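The man who will not buy a storage box

There is a shop in Isgate that sells nothing but things to put other things in. It opened in November, and the person I have come to meet walks past it twice a day with his jaw set.

"I went in once," he says. "Ten minutes. I counted to ten and I was out. There were people in there buying a box to keep their boxes in."

He has spent most of his working life clearing houses, first for a firm called Cludley and later by himself with a van. He would prefer to stay unnamed, partly because he still gets work by word of mouth and partly because, as he puts it, his views on tidying have already cost him one Christmas invitation. We meet in the café behind the bus station, where he orders tea and leaves the biscuit.

His complaint is simple enough. He thinks the home organising trade, with its courses and its labels and its matching tubs, has sold people a cure that feeds the illness. I put it to him that plenty of people say a good sort-out has changed their lives.

"They say that the week they've done it," he says. "Ask them in seven months. I'm the one who comes round later, and I can tell you what I find. I find the tubs, with the lids on, and the stuff is still in them. Nobody's opened them."

Does he have anything to back that up, beyond his own memory? He does not, and admits it without much fuss. He reckons he has cleared some 65 houses where there was a proper system in place, and he can recall four where the owner seemed to know what was in it. I point out that people whose houses need clearing may not be a fair sample of the public. He thinks about this for longer than I expected.

"No, that's right," he says. "I don't get called to the ones where it worked. But the shops don't show you the ones where it didn't, so we're even."

He is harder on the paid schemes. Jasto, a subscription that sends its members a tidying task every morning, comes in for a good deal of scorn. His sister joined. The first week she was told to empty a drawer, and the second week she was offered a set of drawer dividers at a members' price.

"And she bought them! She's not a daft woman. She had a drawer with string and batteries in it, and she could find the string and the batteries. Now it's got little walls." 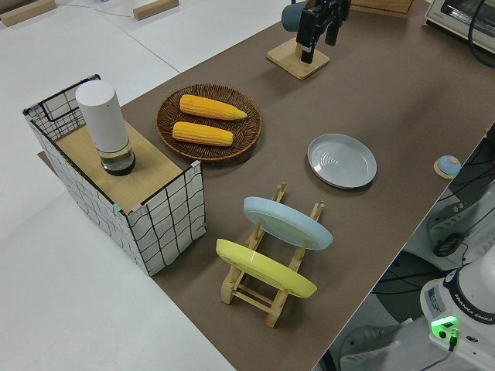
Box with a grid pattern and a light wood top, doing duty as a stand.

I ask whether he objects to the boxes themselves, since some of them are nice to look at. He shrugs. A box is fine, he says, if you want a box. What annoys him is the idea that it has done something for you. He has noticed that decorative ones tend to end up with things standing on the lid, at which point you have to move the things to get in, and so you don't.

"Then it's a table," he says. "Call it a table and I've no quarrel with you."

His own house, he says, is a mess in places. There is a cupboard under the stairs that he has been meaning to deal with for years. When I ask what is in it he starts to list things, gets as far as a tent and a fish kettle, and stops.

"All right. I don't know what's at the back."

I find I am not wholly persuaded. A friend of mine spent a weekend on her kitchen shelves with one of the Nnaji guides propped against the kettle, and she cooks more than she did. It may be the shelves, or it may be that she wanted to cook more and the shelves were the way in. When I tell him about her he nods and says he is glad, and then asks how much the guide was.

So what would he have people do? He is wary of the question and says he is not going to start a course. Pressed, he offers this much: before you buy anything to put things in, take one bag to the charity shop, and then wait a month.

"Most of them won't go back for the box," he says. "Some will. They'd have bought it anyway."

He finishes his tea and looks at the biscuit, which he wraps in a napkin and puts in his coat pocket. Then he walks me back as far as the corner. The shop is still open, and there is a queue at the till.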